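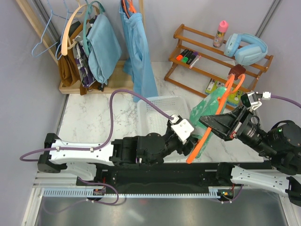 Kyriaki Nikolaidis wrote to us in March that she would believe in a laundry robot when it could do a basket of mixed shirts while she was out buying groceries, and that she wasn't going to pay for one that needed watching. We've kept her note on the wall. It's a fair test, and the Vrabec 2 doesn't pass it.

Vrabec 2 two-arm bench cell
Sold by Brunari

What it is
A pair of arms in a walled bench cell, for labs and small shops that want to try garment handling for themselves. Grippers, wrist cameras and cabling are included. Hangers, racks and clothes are up to you.

What we'll say about hanging clothes
Getting a hanger into a garment takes two hands, and so far the machine's two are slow. Fabric slides, a neckline closes up, a sleeve ends up on the wrong side of the hook. On our own bench, a shirt the cell had practiced with took 5 minutes on a decent run. A shirt it hadn't seen often didn't get hung at all. A teenager who doesn't want to do it is faster.

Thick plastic hangers go better than thin wire ones. Trousers are their own problem and we don't quote for them.

What it does reasonably well
Picking up rigid things of a known size. Moving a marker from one spot to another. Repeating a motion you have shown it, provided the bench is laid out the same way. If that covers your job, a cheaper single arm may do it too, so please ask before ordering.

Who shouldn't buy it
Anyone running a laundry. Anyone who wants it at home. Győző Szekeres on our sales desk will tell you the same and has talked several callers out of it.

Wear and upkeep
Finger faces get scuffed and are replaced as a pair. Check the cable clips before each session, especially after changing a gripper.

Ordering
Cell, two arms: part no. 1492
Spare finger pair: part no. 2000
Lead time: 5 weeks
Returns: within 2 months, complete and in working order

For a bench visit, write to Silvia Hrnčiar. Bring your own shirts, including the awkward ones.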